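Course Materials > Kitchen Practice 1 > Unit 4 > Work Surfaces and Boards

Unit 4 handout: Setting up the work surface

Read this before the practical. Bring it with you, since the sheet at the end has to be filled in at your own bench.

Most of the trouble we see in the first practical starts before any food comes out. People put down their knife, their phone, a bowl, a towel and a bag of onions, and then look for a place to cut. The board ends up wherever there is a gap. This unit is about doing it in the other order.

Clearing

Start with everything off. Move the kettle, the jars and the dish rack to the side counter. Wipe the whole surface with warm soapy water, then with clean water, and dry it with a towel you won't use for anything else that day. A damp table lets a board slide, and a board left on a damp table can warp.

Look at the surface from a low angle when you think you're done. Crumbs and dried drips show up better against side light than from straight above. On a pale matte finish they can be hard to find at all, so run a flat hand over it as well.

Placing the board

For the demonstration in March we used a plain wooden board from Andulwood, nothing special about it. Any solid board will do if it lies flat. Press on each corner in turn. If it rocks, flip it and try again. If it rocks both ways, put it aside and take another one from the shelf.

Right-handed students usually want the board in front of them, with waste on the left and finished food on the right. Left-handed students reverse this. When you are not cutting, the board goes to the far side of the table so that the middle stays free for bowls, dough or paperwork. Keep it straight, with the grain running away from you. It's easier to judge the free space that way, and you can find the board again without looking up from what you're doing.
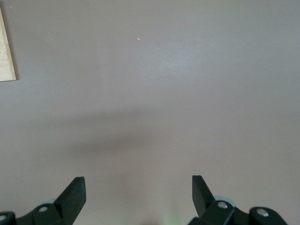
Laimutė Sproģis thinks the board should never leave the middle of the table. In her view a cook who keeps moving it will sooner or later set it down on a spill, and she would sooner lose the space than the habit. She asked for this to go in the handout, and it is a fair point for small kitchens. In our teaching kitchen the tables are long enough to do it either way. Pick one method and stay with it through the unit.

Light and shadow

Stand at your place and hold your cutting hand over the board. If its shadow falls across the line you are about to cut, turn the board or move to the other side of the table. A soft shadow is no problem. A hard one hides the tip of the knife. The ceiling lights at the Halonen end of the room are stronger, and students there may need to work from the short side of the table.

Wood and water

Wash both faces of a wooden board, even if you used only one. Stand it on edge to dry. Don't soak it and don't put it in the machine. Oil it when it starts to look dry — food-grade mineral oil, rubbed in along the grain and left overnight. A 300 ml bottle lasts us some 13 boards. Wipe off whatever has not soaked in before the board goes back on the shelf.

Bench sheet

Fill in one line for each:
Surface cleared and dried
Board checked at all 4 corners
Board position when cutting
Board position when not cutting
Direction of main light

Work in groups of 2. Hand the sheet to Arvo Salminen before you take out your knives.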